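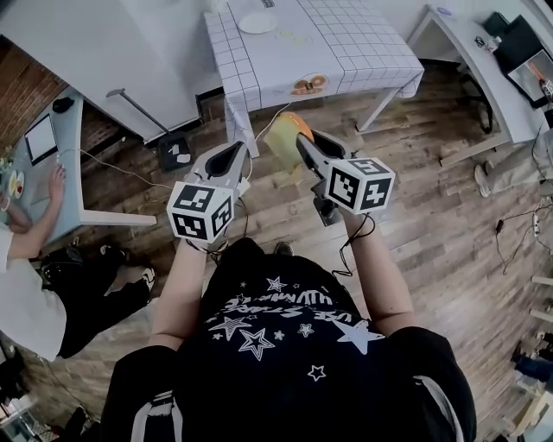 Fig. 1. Collection with the paired hand-held grippers, right gripper holding a soft item clear of the floor in front of the gridded table.

Penrose manipulation study: progress meeting, September
Held at Sorkbridge, 14:00
Chair: Leanne Kettle
Minutes: Jirayu Thepsuriya
Remote: Isex group (audio only, joined during item 2)

1. Minutes of the previous meeting
Accepted with one correction. Under item 4, "wrist pose" should read "marker cube pose".

2. State of the data
JT reported 2,528 demonstrations recorded with the hand-held grippers. Of these, 624 were dropped at the filtering stage. Most of the dropped recordings had a gap in the marker track on one side, usually where the two grippers crossed and one cube hid the other. A smaller group had clock drift between the left and right streams. Isex asked whether the gaps could be filled by interpolation. JT said short gaps already are; the dropped ones were too long for that and the filled paths cut through the table surface.
LK asked that the dropped recordings be kept on the Fotholm store and marked as rejected, so the threshold can be changed later without collecting again.

3. Training result
The policy trained on both grippers was compared with one trained on the right gripper alone. On single-item pick and place the difference was within the spread between seeds. On handover from right to left the two-gripper policy was clearly better, as expected. Both did poorly on soft items. The usual fault was closing too early, before the jaw had reached the thickest part of the item.
LK noted that jaw width is logged but force is not, and that the early closing may come from operators squeezing soft items by different amounts. JT to plot jaw width at first contact, by operator.
Isex queried the evaluation start positions. These were drawn from the same layout as the training set. Agreed that the result should not be quoted outside the group until it has been repeated with shifted layouts.

4. Collection procedure
Some operators lift the item and then turn the whole body before placing it. This puts a large base movement into the recording which the fixed-base arm cannot follow. Agreed: feet stay put from grasp to release. The written instructions will be changed.
Cube calibration to be repeated whenever a jaw is replaced. The present sheet only asks for it at the start of a session.

5. Next round
Target of 800 further recordings, soft items only, with layouts shifted between takes. LK prefers fewer operators and longer sessions; Isex prefers the reverse. Left open.

6. Actions
JT: jaw width plot; revised instructions; calibration sheet.
LK: rejected-recording label on Fotholm; reply to Isex on operator numbers.
Isex: list of shifted layouts for evaluation.

7. Any other business
None. Closed at 15:10.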